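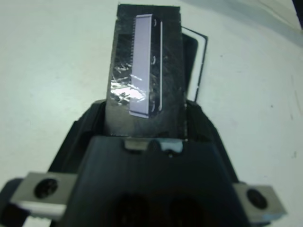 Black housing, silver brackets, one black screw head apiece.

My grandmother's recipe for cardamom bars consists of seven ingredients and the word "bake." No temperature, no time, no pan size. She also wrote "butter, enough," and I have spent most of August finding out how much that is.

The card came to me in a tin with the lid rusted on. It took a butter knife, then a screwdriver, then a better screwdriver. Inside were recipes for herring (four of them), a knitting pattern for one sock, and this. I remembered the bars from when I was little and we drove up to Mirside every summer. They were flat and dark at the corners and she cut them into diamonds, so there were always odd triangle pieces left along the edge of the pan. Those belonged to the kids. I was an adult before I ate a whole diamond, and I still think the triangles were better.

Batch one was a cracker. Batch two was soup with a crust on it. I won't go into batch three except to say that the smoke alarm in the hallway works fine.

What finally got me somewhere was the oven. My apartment came with a Lehtinen that is older than I am and has a dial marked 1 through 6, with the 4 worn off. I had been treating the dial as a suggestion. I bought a cheap oven thermometer and learned that 3 is 350 degrees on the left side of the rack and something a lot more ambitious on the right. So now I turn the pan around halfway through, like a person who reads instructions.

The second thing was the cardamom. I'd been using a jar that moved with me from my last two apartments. It smelled like the inside of a drawer. I went down to Zorkum, the little grocery behind the bus station where everything is on the wrong shelf, and got a bag of green pods. You crack them, shake out the seeds, and grind them up with a spoonful of the sugar. It's a nuisance and my kitchen smelled wonderful until the next morning.

Where I've landed, for a 9 by 13 pan:

2 sticks butter, soft (this is "enough")
1 cup packed brown sugar
1 egg
2 cups flour
2 teaspoons fresh ground cardamom
half a teaspoon salt
a big handful of sliced almonds

Beat the butter and sugar until they look lighter, then the egg. Stir in the flour, cardamom and salt. The dough is sticky and will want to come home with you, so wet your fingers before you press it into the pan. Almonds on top, pressed down a little or they'll slide off when you cut. Bake at 350 for 30 minutes, turning the pan once if your oven has opinions. Cut while it's still warm. I waited for it to cool one time and had to use my weight.

I put the recipe up on Flikska, mostly to have it somewhere that isn't a rusty tin, and it has been viewed 2,166 times, which is more people than I have met. There are 59 comments. A good number of them want to know if they can leave out the cardamom. You can. Then you will have almond bars, and I hope you enjoy them. One person swapped the butter for applesauce, the flour for oats and the almonds for raisins, and gave it two stars for being dry.

My mother tried the latest batch and said they were very close. I asked what was off. She chewed for a while and said Grandma's were a bit burnt.

So I'm leaving the next pan in five minutes longer and not turning it. I'll post again if the hallway survives. And if anybody has an idea what to do with a pattern for one sock, my email is in the sidebar.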